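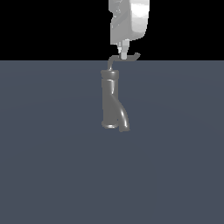

Work on the Clunda water main replacement went ahead through the fall under the second year of the grant. The crew laid 1,551 feet of new line between the Bastby pump house and the school road. Dark gray pipe is now the standard for every new run, and the old clay sections are being left in the ground where digging them out would mean closing the street. Pressure at the far end of the line has been steady since September.

House connections are behind the main line. So far 145 homes have been moved over to the new supply. The rest of Bastby depends on permission to cross two private lots, and one of the owners has asked for a different route along the back fence. We have sent a revised drawing and expect an answer before the ground freezes.

Spending is within the approved budget, except for road repair. Wuken raised its price for asphalt patching partway through the season, and we moved money from the signs and fencing line to cover it. No new funds are requested.

We held 5 public meetings. Most questions were about water bills and when the Shek side would be started. Shek is in the plan for next year, and the survey there is finished.

Still open: the valve at the school road drips and has to be reseated, and the county has not returned the second set of water test results.

1 December 2019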